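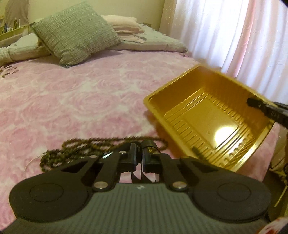 Taller de Plorneo > Para niños y niñas > Cómo se construye una pinza

Cómo se construye una pinza de mano

Por Yuk-lan Liu
4 de mayo de 2024

Una pinza es la parte de un robot que agarra cosas. Puede ir al final de un brazo con motores, pero también puede llevarse en la mano. En ese caso la persona pone el movimiento del brazo y la pinza solo abre y cierra.

En el taller compartido de Plorneo construimos una de este tipo. La llamamos Prurnness. El montaje nos llevó 11 tardes y después vinieron las pruebas, en el taller y en casa.

El cuerpo

El cuerpo es la pieza más grande. El nuestro es gris oscuro y tiene nervios, que son unas líneas en relieve. Una chapa lisa de plástico se dobla con facilidad. Si le añades nervios, aguanta más sin pesar mucho más. Puedes comprobarlo con una hoja de papel: lisa se cae por los lados cuando la apoyas entre dos libros, y plegada como un acordeón sostiene un lápiz.

Los brazos y los tornillos

Del cuerpo salen dos brazos negros que suben inclinados hacia el centro. Están unidos con tornillos redondos y plateados que hacen de pivote. Un pivote es un punto sobre el que una pieza puede girar, como la bisagra de una puerta o el tornillo de unas tijeras.

Apretar un pivote tiene su truco. Si queda demasiado fuerte, el brazo no se mueve. Si queda demasiado flojo, el brazo baila y los dedos no se encuentran en el mismo sitio. Alby Maihi, que lleva el banco de herramientas, aprieta hasta el tope y luego retrocede un poco. Después mueve el brazo con un dedo y escucha. Si roza, lo desmonta y lo limpia.

Los dedos

En la punta de cada brazo hay un dedo negro. Los dos se miran de frente y entre ellos queda un hueco estrecho. Lo que quieres coger tiene que caber en ese hueco cuando la pinza está abierta.

Para agarrar hace falta rozamiento, que es la fuerza que impide que dos superficies resbalen una sobre otra. Una goma de borrar roza mucho. Una bandeja de plástico liso roza poco, y por eso cuesta más sujetarla por el borde.

Qué objetos usamos para probar

Un taller tiene mesas planas y buena luz. Una casa tiene colchas, cojines y cortinas, y ahí la pinza se encuentra con problemas distintos. Hicimos una lista de objetos y escribimos qué tiene de difícil cada uno:

Un cordón con cuentas. No tiene forma fija. Lo coges por un punto y el resto cuelga o se enreda.
Una bandeja de plástico. Es rígida, pero si la levantas por una esquina se inclina, y lo que lleva dentro se desliza hacia abajo.
Un cojín. Es blando y grande. Hay que pellizcar la tela, porque entero no cabe entre los dedos.
Una tela estampada. Para una persona las flores son un dibujo. Para un programa que mira con una cámara, una flor grande puede confundirse con un objeto.

El último caso fue el que más nos costó en el taller. Lo probamos sobre una tela blanca y luego sobre una con dibujo, siempre con el mismo cordón. Hicimos 104 intentos y apuntamos cada uno en el cuaderno. En 70 cogimos el cordón a la primera. En 20 lo cogimos y se soltó - casi siempre por pellizcarlo en una cuenta y no en el hilo. Los demás fallaron.

Si quieres empezar en casa

No hace falta metal. Con cuatro tiras de cartón grueso y unos encuadernadores de latón puedes hacer unas tenazas en forma de equis. Pide a una persona adulta que haga los agujeros. Pega un trozo de goma elástica en la parte interior de cada punta y prueba a coger un calcetín, luego una moneda - la moneda es mucho más difícil.

Apunta lo que pasa, también cuando sale mal. En el taller Ashby guardan una plantilla de cartón para calcar las tiras, y la prestan. En septiembre añadiremos a esta página los planos del cuerpo con nervios.

Contacto: Taller de Plorneo, calle Reldale | © 2024 Taller de Plorneo | Volver arriba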